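Courses > Applied Automation > Unit 6 > Handout: Reviewing a hand-held teaching kit

Reading time: 9 minutes

Unit 6. Reviewing a hand-held teaching kit: the Tanoli Pair

Notes by Marloes De Graaf, Keltley site

Bring this handout to the practical as well as the lecture. The worksheet at the back of the unit folder refers to it by section number.

1. What the unit covers

In Units 4 and 5 we looked at arms and controllers you buy whole. In this unit we look at a smaller purchase, the kit used to collect the demonstrations a robot arm is trained on. The product under review is the Tanoli Pair, made by Wonell. It consists of two hand-held grippers, a head-worn camera, a recording box, a cable set and a licence for the Funatine software, which lines up the streams and exports them.

You are asked to review it as a buyer would. By the end of the unit you should be able to say what the kit records, what it leaves out, what it costs to run for a term, and which jobs you would refuse to use it for. You will not be asked to train a model. That comes in Unit 8, and the recordings made in this unit will be used there.

2. How this type of kit works

There are three common ways to show an arm a task. You can move the arm by hand while it records its own joints. You can drive it from a distance with a controller or a matching second arm. Or you can leave the arm out and do the job yourself with a tool shaped like the arm's gripper. The Tanoli Pair is of the third type.

The person holds one gripper in each hand and works the jaws with a trigger. The kit stores three things for each gripper: where it is, which way it is turned, and how far open the jaws are. The head camera stores the view of the work. Later, software converts the path of the gripper into a path for a real arm carrying the same jaws.

Two points follow from this and both come up in the exam.

First, the arm has limits that the person does not. A person can lean, step sideways or turn a wrist past the point where an arm would run into its own base. A recording can look perfect and still be of no use because no arm could follow it. Funatine has a reach check for this. It is run after the recording, so the operator gets no warning at the time.

Second, the person feels the object through the handles and the robot does not. Operators correct for slip without noticing. The kit has no force sensor in the jaws, so none of that correction is stored except as a small change in position. Wonell sells a version with force sensing. We have not tested it and it is outside the scope of the unit.

3. What is in the box, and what is not

The case holds the two grippers, the head mount and camera, the recording box, two gripper cables with one spare, a calibration sheet and a set of rubber jaw pads. The printed guide is short. The longer manual is a download and you will need it for section 5.

Not supplied: a table, a work surface, lighting, any task objects, and storage for the recordings. A single morning's work fills more disk than most groups expect. Put storage in your costing.

Each gripper weighs little when you pick it up and a good deal more after half an hour. Our operators were asked to stop when their wrists felt tired, and most stopped well before the end of the hour. If you cost the kit on the basis of a full working day per operator, your costing is wrong.

4. Setting up the work area

The manual asks for a firm, level table, even light and a plain surface under the objects. A plain board is good enough. Shiny surfaces cause trouble, and so do strong stripes or checks.

Allow more floor space than the table needs. The operator has to be able to stand square to the work with both elbows free. Mark the standing position with tape, so that every operator starts from the same place.

Do the calibration before anyone puts on the head camera for the first recording, and again after any break in which the grippers have been put down. It takes a few minutes. Groups that skipped the second calibration last July lost most of an afternoon's recordings, and the fault did not show until export.
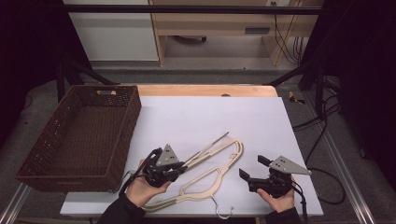 The tracking method is the part of the product that deserves the longest look in your review, because it decides where the kit can be used and how the operator has to stand. Each gripper carries a grey triangular plate marked with small dark dots, and the plates need to be in the camera's view for the visual part of the tracking to work. If a hand turns so that the plate faces away, the software falls back on the motion sensor inside the gripper, and the position begins to drift. Compare the two hands: one plate sits on top of its gripper and the other is angled up to the right, so they present themselves to the camera quite differently even when both sets of jaws point at the same hanger. The angle of the hands is something an operator can be taught, and it should be taught before the first session. The cables are the second matter. Both grippers are wired, with one cable running down past the corner of the wicker basket and the other looping away to the right and trailing over the floor. For your review, write down where each cable goes when the operator reaches across the body. Note as well that the hook of the hanger reaches slightly past the edge of the board. Decide whether your own start position allows that, and put the rule in writing.

5. The trial task

The task set for this unit uses a clothes hanger and a basket on a board. The instruction given to operators is one line long: pick up the hanger with both grippers and place it in the basket. Everything else is left to them.

A hanger is a useful object for a product review. It is flat, so the jaws must come in low. It is open in the middle, so there are several places to grip and some are poor. It is wider than one gripper can control well, which brings in the second hand. The hook is a different shape from the rest and tends to catch on things.

The basket adds its own difficulty. The hanger must be turned to go in, and operators turn it in different ways. For training purposes a spread of methods is acceptable if each method appears often enough. A method that appears once or twice is usually removed.

Start positions are changed between recordings. Move the hanger, then the basket, then both. Keep a written log of the order. If every recording starts from the same layout, the arm will learn the layout.

6. Results from our own sessions

Our group made 84 recordings of the hanger task over the trial period. Of these, 65 passed the Funatine checks at the first attempt. The rest failed for one of the following reasons:

- plate out of view for too long
- path outside the reach of the chosen arm
- hanger dropped and picked up again
- recording started late or stopped early

The first reason was the most common. It was also the easiest to cure. After a short practice with the live view open on a screen, operators kept their wrists flatter and the failures of that kind became rare.

The reach failures were harder. They came mainly from the taller operators, who tended to lean over the table. Lowering the table helped one of them and made no difference to another. We did not find a setting in the software that dealt with it.

Dropped-object recordings should not be deleted. Mark them and keep them. In Unit 8 we will compare a model trained with them against one trained without.

The median recording lasted 22 seconds. Setting the objects back to a new start position took longer than that, and this is typical. When you estimate how many recordings a group can make in a session, it is the resetting that sets the pace.

7. Price and running costs

The quotation we received for the Pair came to £2,277, with the first year of Funatine included. From the second year the licence is charged separately, per recording box. Ask for that figure in writing before you compare it with other kits.

Jaw pads wear. Treat them as a consumable. The gripper cables take most of the strain at the point where they leave the handle, and the one spare in the case should be thought of as the first of several.

Training is offered by Wonell as a half-day visit. We did not take it. A confident technician can learn the kit from the long manual. A group with no technician should probably pay for the visit.

8. Points in favour and against

In favour:

- no robot arm is needed at the recording stage
- a new operator can make a usable recording within the first hour
- export files open in common tools without conversion
- jaw pads and cables can be changed without returning the kit

Against:

- wired grippers
- no force reading in the standard version
- the reach check comes too late to help the operator
- tracking suffers when the plates are turned away
- tiring in long sessions

You do not have to agree with either list. You do have to support your own with evidence from your session log.

9. Before the practical

Read chapters 2 and 3 of the long manual. Wear a top with close-fitting sleeves. Take off bracelets and watches. Groups work in threes: one operator, one person resetting the objects, one keeping the log. Change roles at each calibration.

10. Written work

Write a review of the Tanoli Pair for a buyer at a small firm that packs and folds clothing. The firm has one arm and no one who has trained a model before. Say whether the firm should buy the kit, hire it, or look at another method from section 2. Give a cost for the first and second years. Include one page from your session log, unedited, with the failed recordings left in.

Hand in through the unit folder. Questions about the quotation should go to Marloes De Graaf at Keltley, and please do not contact Wonell directly for prices.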